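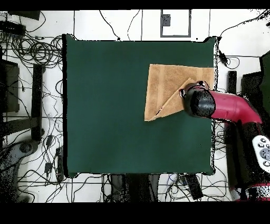 ## The ramp at Clondarine

When Catrin Kemeys took on the old schoolhouse at Clondarine, she wanted her mother to be able to come in by the front door like everybody else (the side gate, with its horrid little latch, had been the only way for a wheelchair until then). The front step was just 75 mm high, and you'd think that would be a morning's work!

Well, it took until October. Nnamdi Shehu, the architect, had drawn a gentle slope with a level landing at the top, wide enough to sit and hunt for your keys without rolling backwards, and then the builders found a drain running right under it. So the whole thing shifted towards the pear tree, and grew a bend, and a handrail on both sides that Catrin grumbled over and now rather loves.

Her mother, who is more than 66 and won't be drawn further, likes the landing best. She has her coffee out there most mornings, with the door propped open behind her and the radio going in the hall.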